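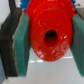 Agathe Carré wrote in to say that her pads last barely a month on the gear cell and that she now swaps them whenever a part slips, which means she is always a shift too late. Her message is the reason for this page. It covers changing the foam pads on a two-finger gripper that handles plastic gears, the way we do it on the Sillier cell at Stomine.

What you need

- two new foam pads, cut from the same sheet
- plastic scraper
- lint-free cloth and alcohol
- double-sided mounting tape
- one gear you know is good

When to change them

We change pads at 800 cycles on glossy parts. The cell log is on the Hetano screen under Counters. Change them sooner if a pad has a dent that is still there after the gripper has been open overnight, or if one pad is visibly thinner than the other.

Removing the old pads

1. Send the arm to the service position and open the gripper fully.
2. Switch off the arm and lock it out. Do not rely on the pause button.
3. Push the scraper in behind the pad from the bottom and work upward. Go slowly -- the edges of the fingers fray if you pry.
4. Wipe off all the old glue and let the fingers dry.

Fitting the new ones

5. Tape the back of each pad right out to the corners.
6. Line up both pads at the same height. The foam should reach below the rim of the gear when it is gripped.
7. Press each pad for a full minute.

Checking the grip

Power up and close on the good gear at low speed. Both pads should meet the rim at the same moment. If one touches first, the gear will tilt and the axle hole will be off center at the peg. Reset the finger zero before you touch the force setting. Ours is at 74 on the Arnaud controller, and Évan Delorme found that going higher only wore the foam faster.

Run ten slow picks, then ten at normal speed. Reset the pad counter and write the old reading in the log. Our last pair came off at 1,290, well past the limit, and the left pad had started to peel.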